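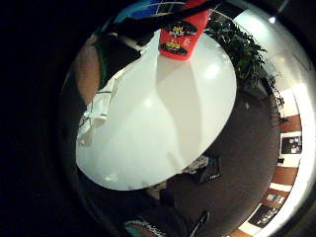 White oval surface, red container with a printed label

Velia Arena vote on Monday, what do you think?

Skip to last post | 16 replies

northbank_6
Hello everyone. I moved to this city for work and I follow the hockey here since my first winter. On Monday the council votes if it will sign the letter of intent with Arsenault for the new arena on the old rail land. I read the whole document, 172 pages, in the evenings. My English is not perfect but I believe I understood the main points.

My question is about the parking. The old building has a large lot and people from the villages come by car. In the new plan there are 300 spaces for the public. The rest must come by tram. Is this serious? The last tram to Skokach leaves before the third period is finished if there is overtime.

zamboni_dad
It's serious and it's the best part of the plan. You don't put a sea of asphalt in the middle of downtown. Trams can be rescheduled, parking lots stay forever.

rinkrat_east
Easy to say when you live downtown. I drive in from past Skokach with two kids and their bags. I'm not standing on a platform in January at eleven at night.

zamboni_dad
Then park at the end of the line and ride in. People do it for the summer festival every year.

northbank_6
Thank you both. I looked again and the tram is mentioned on one page only. It says the operator "will be consulted." In my opinion this is a weak sentence for such a big question. A letter of intent is not yet a contract, I know this, but what is missing in the letter is often missing later too.

bluelinebetty
What happened to the Bindo bid? I liked that one better. They kept the old facade of the freight hall and there was a practice rink the public could use in the mornings.

rinkrat_east
Bindo dropped out in March. They wanted the city to pay for the soil cleanup and the city said no.

bluelinebetty
And now the city is paying for part of the cleanup with Arsenault anyway. Makes you wonder.

zamboni_dad
A loan isn't paying.

bluelinebetty
A loan with no interest for the first six years is a gift with paperwork.

northbank_6
I want to correct one small thing, please do not be angry. The loan is without interest for 6 years, yes, but only for the part under the street and the square. The cleanup under the arena is paid by Arsenault. It is in the annex, where the tables are. I had to read it three times.

bluelinebetty
Not angry, I missed that. It's better than I thought, but I still want to know who pays if they dig and find more than the survey says.

northbank_6
About this I found nothing. Maybe somebody with legal knowledge can look.

section16
Can we talk about tickets for a minute? I've had the same seat in the old barn since I was a teenager. The new place has fewer cheap seats and a whole extra level of boxes. Nobody on the council has asked about that.

rinkrat_east
This. Regular people get moved up to the roof.

zamboni_dad
The old barn leaks and the upper restrooms close every time it freezes. I love it too, but it's done.

section16
I'll take a leaking roof over a seat I can't afford.

northbank_6
I understand section16 very well. In my home city they built a new hall also, and my father stopped going. The hall was beautiful and he said so, but his friends were no longer sitting around him. I would ask the council to keep the groups of old ticket holders together. This costs almost nothing.

I will go to the meeting on Monday. The public may speak at the beginning, you must put your name on the list at the door before 6. I will ask about the last tram and about the soil. If somebody wants to help me to make my text shorter, please write me a private message. It is too long now.

bluelinebetty
Sent you one. Cut the part about the bike racks.

rinkrat_east
Ask them about a park and ride lot with a roof while you're up there.

northbank_6
I will add it. The bike racks are already out.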